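Home | Units | Week 9 | Readings | Labs | Contact

Week 9 notes - learning from demos, cloth tasks
Hiba Karaki (typed up fast, fixes to me please)

Recap. Behaviour cloning = copy the person. Policy sees camera view + joint angles, spits out next move. Works fine till the arm drifts somewhere no demo went. Then errors pile up. Remember the drift plot from last week.

Why cloth is nasty
- no fixed shape, so no tidy "pose" to estimate
- hides itself when crumpled
- same grasp, differnt result

The Prinano method (Najjar's group). Instead of one move at a time, predict a chunk of moves, run part of it, then predict again. Chunk length 30 in the main runs. Shorter chunks = jittery near the cloth. Longer = smooth but slow to react when a grasp slips.

Data: 503 demos, kitchen counter tasks, all teleoperated. Imad Najjar's point in the guest talk: 11 people drove the arm and their habits differ. Some pinch an edge, some grab the middle. Average the two and you get a grasp that's neither. Hence sampling from a distribution, not plain regression.

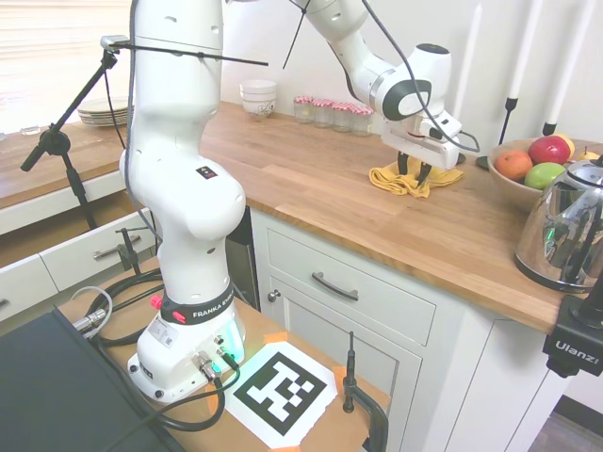 Fixed view vs wrist view: fixed one gives you the whole counter but the fingers can block the bit of cloth you care about. Wrist view the other way round. They trained with each alone, then both. Both won, bigger gap on cloth than on rigid objects. Colour jitter helped a little, cropping more.

For the lab: rerun the Codside notebook with chunk length 9, compare to 30. Write down what changes and why. Bring plots, labelled axes pls. Marker tags for calibraton are covered in the week 10 reading.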